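Pre-use safety checklist with comments: table clearing, hand-held gripper and arm
Site: Skornum test room, second table
Checked by Carolina Cordeiro, comments by Jawad Niazi
September

Use: read before switching the arm on. Mark each line OK, FIX or STOP. A STOP means the arm stays off until Matilde Prata has signed it back in.

1. Emergency stop within reach of the seated person. OK
Comment: Tested twice, once with the arm parked and once with it moving. It cuts power both times. The arm sags when power goes, so keep your forearms off the table when you press it.

2. Speed limit set for working near people. OK
Comment: Fine as a safety measure. It also means clearing one place setting takes up to 4 minutes, and Duyên Diệp does it by hand in the time it takes the arm to find the bowl. I was asked to keep remarks about usefulness out of the safety sheet. I think they belong in it. A slow machine tempts people to reach in and help, and reaching in is how you get pinched.

3. Finger pads attached, no lifting at the corners. OK
Comment: Pull on each pad with your thumb. Don't just look at it. Last round two pads were signed off by eye and one came away on the first bowl.

4. Fasteners on the gripper mount tight. FIX
Comment: One screw took a quarter turn. Mark it with paint pen so the next person can see if it has moved.

5. Grip force checked with the gauge. OK
Comment: The Drirkby gauge reads the same as last time. I would still like a reading with a damp bowl. Everybody's demo bowl is clean and dry. Bowls in a kitchen have soup on them.

6. Dishes free of chips and cracks. OK
Comment: Run a finger along each rim before it goes on the table. Retire anything doubtful. The arm can't feel a crack, and it will squeeze a cracked bowl exactly as hard as a good one.
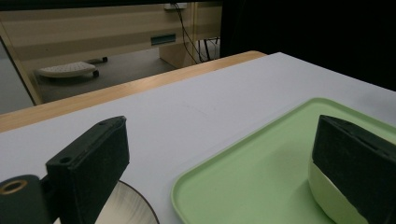

7. Bowl into tray, 60 repeats, no drops. FIX
Comment: Two drops. Both came when the bowl was sitting close against something else and the fingers had no clear way in. The write-up from Grurnholm calls these "edge placements" and leaves them out of the score. I have left them in. People put bowls down next to plates. If the machine needs every dish set apart by a hand's width first, then a person has already done half the clearing.

8. Plate pickup. STOP
Comment: A flat plate on a flat table is still the worst case. The fingers have to get under the rim, and when they miss they push. Duarte Loureiro wants to allow it with a raised mat under the plate. I don't object to the mat, but write on the sheet that there was a mat, because otherwise somebody upstairs will read this as "can pick up plates."

9. Tray carry, loaded. STOP
Comment: Not attempted. A person carries the tray. Please stop describing the whole job as automated in the weekly note.

10. Cables clear of feet and of anything on wheels. FIX
Comment: Tie up what hangs and keep it off the walking route. This applies to office wiring as much as to ours. Carolina found a lead she could hook with her shoe.

11. Floor clear on the operator's side. OK
Comment: Bags go on the hooks. Chairs go in when you stand up.

12. Hand-held gripper: operator's wrist and grip. FIX
Comment: Duyên reports a sore thumb after a long session. Breaks are now every half hour, and you swap hands or swap people. It seems fair to mention that nobody has ever reported a sore thumb from putting a bowl on a tray.

13. Wipe-down between sessions. OK
Comment: Table, tray and pads. Use the mild cleaner only, the strong one softens the pad glue. A person does this too.

14. Log complete. FIX
Comment: The log shows 248 attempts and the summary sheet doesn't say how many of those needed a hand. Add a column for it, and count a nudge as help.

Overall: safe to use for bowls, supervised, with lines 4, 10 and 12 put right first. Not cleared for plates or for carrying. As to whether it is ready for somebody's kitchen, which is what the Barros people asked on the phone, my answer is no. I would look again once it does a full table, crowded and wet, with the operator sitting on their hands. Duarte disagrees and has written his own note, filed behind this one.

Carry over to next check: lines 7, 8, 9 and 14.

Recent checklists
Folding bench, towels and shirts: comments after the second round
Skornum shop floor: parts bin sorting, pre-use check
Duarte Loureiro: A reply on plates and mats
Floor cleaner, back corridor: stairs and door sills
Drirkby gauge: how to take a reading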